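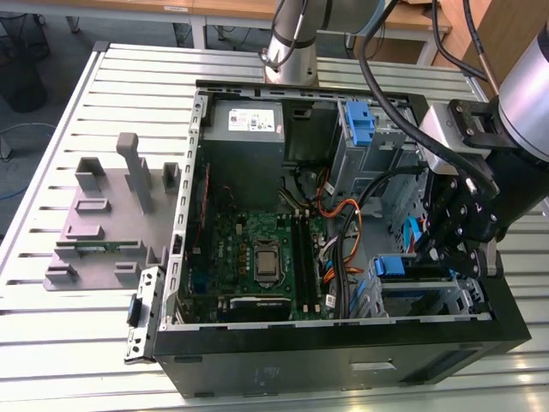

Farken Ledger Desk: small business bookkeeping that runs on your own computer

I'm Ebere Igwe, and I sell one product, so you'll get the whole story from me on one page! Farken Ledger Desk is a bookkeeping package for people who own more than one small company and keep moving money between them. I had 2 of my own when I started writing it, and every February I'd lose days trying to work out which one owed the other for the van insurance.

What it does

You set up each business with its own books, then link them. When one lends cash to another, you type it in once and both sides get the entry (the loan going out, the debt coming in). The cash page shows what's in the bank today, what's due, and which of it is money you've only lent to yourself. That last bit was a rude surprise for me, I'll admit.

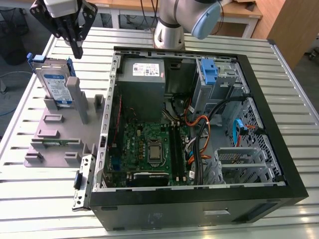

You can also print a plain balance sheet for your bank, either company by company or all together with the internal loans taken out. My customer Na-rae Seol runs a bakery, a delivery outfit and the building they both rent, and she talked me into adding a notes box next to every loan. I use it more than she does now.

What you get

Farken Ledger Desk, full version: $622, paid once
Up to 7 linked companies
Import from Walczak bank files and ordinary spreadsheets
Printed Skoltadgate guide, spiral bound so it stays open on the desk

If you've got a bigger family of companies, the Dakamness edition is $1,329 and takes the limit off. Same screens, same reports, and you can move up later by paying the difference.

It won't file your taxes and it doesn't do payroll. Your accountant can open the year-end export in any spreadsheet program, though, and mine has stopped sighing at me. Order through the form below, and if you're not sure which edition fits, write me first and tell me how your companies are set up.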